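Rususura Bedding Care Label Corpus

Data card and usage notes, release 7

Summary

Rususura is a text corpus of 664 care labels and hangtags from household bedding: sheets, duvet covers, pillow protectors, mattress pads, throws and decorative cushion covers. Each record holds the label text as transcribed, a normalized version, and a set of codes for fiber content and washing instructions. The corpus was compiled to study how care wording varies between languages on the same label, and is released as plain tab-separated text.

Contents

labels.tsv: one row per label, UTF-8, tab-separated, header in the first row
fibers.tsv: lookup table for fiber names and their normalized codes
symbols.tsv: lookup table for wash, bleach, dry, iron and professional care symbols
splits/: record identifiers for the two suggested subsets
CHANGES.txt: corrections since release 6

Fields in labels.tsv

record_id: stable across releases. Withdrawn identifiers are not reused.
item_type: one of 9 values, listed in the header comment of symbols.tsv.
lang: languages present on the label, comma-separated, in printed order.
text_raw: transcription with original spelling, capitals and line breaks (line breaks encoded as a vertical bar).
text_norm: lowercased, abbreviations expanded, percent signs separated from digits.
fiber: code and percentage pairs. Pairs may not sum to 100; see Known problems.
symbol_codes: in printed order, left to right.
max_temp_c: integer, empty if the label gives none.
transcriber: ID or PN.

Collection

Labels were read from items lent by households and from unsold stock at Prundura, a linen shop that closed its warehouse in June. Only sewn-in labels and attached hangtags were used. Outer packaging was left out, as it often disagrees with the label and carries marketing text. Where one set contained several pieces with identical labels, a single record was made. Where the pillowcase and the duvet cover in a set had different labels, both were kept and linked by the set_id column in splits/sets.tsv.
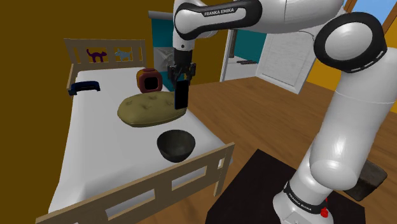 Items with no readable label were excluded. A label counted as readable if both the fiber content and at least one care instruction could be transcribed in full. Faded symbols were entered as "unk" and were not guessed from the surrounding text.

Transcription

Ilaria Donati transcribed the Italian, French and Spanish text. Pierina Negri transcribed the German and English text and assigned all symbol codes. A subset of 400 records was transcribed a second time by the other person. Disagreements were settled by going back to the label. Most involved punctuation or the placement of a line break; the rest are listed in CHANGES.txt.

Normalization was done with Filtetance, a set of shell and awk scripts kept in a separate repository. Running it on text_raw reproduces text_norm exactly, apart from the records marked manual=1.

Known problems

Fiber percentages for quilted items sometimes cover the shell only. The fill is then recorded in fill_fiber, if stated. Do not add the two columns together.

Several labels state different temperatures in different languages. In these cases max_temp_c holds the lowest value and the conflict flag is set to 1.

"Microfiber" is not a fiber name. It is kept in text_raw and coded as PES only where the label also says polyester.

All labels from the Wendt series use an older symbol set without the drying row. An empty drying code in these records means that the symbol did not exist on the label. It should not be read as permission to tumble dry.

Suggested subsets

splits/double.txt lists the records that were transcribed twice. splits/multi.txt lists those with three or more languages. The two lists overlap, and neither is balanced by item type. Anyone training a classifier should split by set_id to keep matching labels out of both sides.

Not suitable for

Laundry advice. Estimating market share of fibers or makers. Any claim about labels on clothing, which follow different layouts and are often shorter.

Corrections

Send the record_id, the field name and the proposed value. A photo of the label helps if the correction concerns text_raw. Corrections are applied in the next numbered release; the files of an existing release are left unchanged.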